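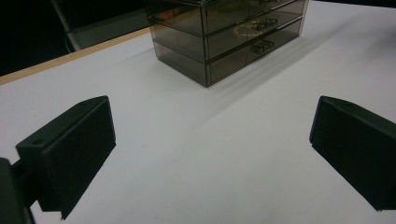

Hand tool with foam pads, fingers open, drawer box behind.

September 23, 2021 – Penance gripper, workshop bench

I changed the foam on both fingers today. The old pads were from January and the glue had become hard at the corners. New foam is cut with the Camby knife, which makes a cleaner edge than my scissors. I must remember to let the glue rest for 40 minutes before closing the fingers; last time I waited only 20 and one pad moved.

Opening is now 90 mm at the tips. The left finger still has 2 mm of play at the bracket – I feel it when I turn my wrist. Maybe a washer is enough. Please do not tighten the screws more, the thread is weak.

Next task is the small drawers. The handles are short, so I want to try pulling with one finger only, and with the box stopped from sliding. The tinted plastic may be a problem for tracking, I have to check.

To order: foam sheet, washers.

Recent entries
Ekwueme servo, noise at low speed
Dulov board, second wiring
Penance handle, new print
Camby knife, spare blades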